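Subject: Re: [umen-cooking] Rice cooker on the white table, and how much oil
From: Clémence Marchal
To: umen-cooking list

On the Umen list you wrote:

> We have been given a rice cooker for the shared room but there is no
> manual with it. Two of us tried it last month and the rice stuck to the
> pot both times. Does the oil go in before or after the water? Also, is
> it safe to leave it on a light table, or should it go on the worktop at
> the back with the kettle? We would be cooking for 5 people at lunch.

I've used one of these most weeks since April, so I can answer most of it.

Oil first. Rinse the rice until the water is nearly clear, drain it well, put it in the pot with a teaspoon of oil and stir it round, then add the water. If you pour the oil on at the end it sits on the surface and does very little for the bottom, where the sticking happens. Any plain cooking oil will do. Don't use olive oil if you can help it, as you can taste it in plain rice.

For 5 people I use two full measures of the cup that comes with the cooker and fill to the second line inside the pot. If your cup has gone missing, weigh out 276 g of dry rice, which comes to the same thing with mine. It isn't a huge lunch, but it is enough if there is something to go with it.

As for the table, a light one is fine provided it stands level and doesn't rock. Ours is a low white one, and I keep the cooker away from the edges.

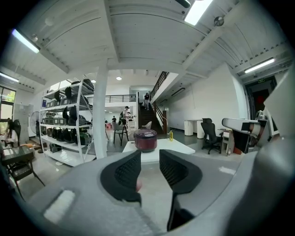
The worktop at the back sounds worse to me if it has cupboards over it. Steam comes straight up out of the lid and the underside of a cupboard will swell in the end. Out in the room it has nowhere to do any harm. Do think about where the lead goes, though. Run it to the nearest wall and tape it down if people have to step over it.

Keep the oil on the same table. When ours lived in the cupboard people left it out of the rice altogether, and then whoever washed up had to soak the pot. A small bottle is better than a big one, as it is harder to knock over and gets used up before it goes stale. 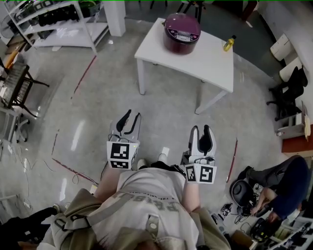

Rice cooker and small yellow bottle on the white table.

A few other things that may help with the sticking:

Leave the lid shut for ten minutes after it switches to warm. Most of the rice comes away from the bottom in that time.

Wipe the outside of the pot before it goes in. A wet pot spits on the hot plate and leaves marks.

No metal spoons. If the coating is already scratched, the oil will only help so far. Kılıçarslan in town had spare pots for several makes when I last went in. Take the old one with you to compare the width.

I don't know the Ostotura model that was mentioned earlier in the thread, so I can't say whether its lines are marked in cups or litres. Someone at Climuton may have the booklet.

Clémence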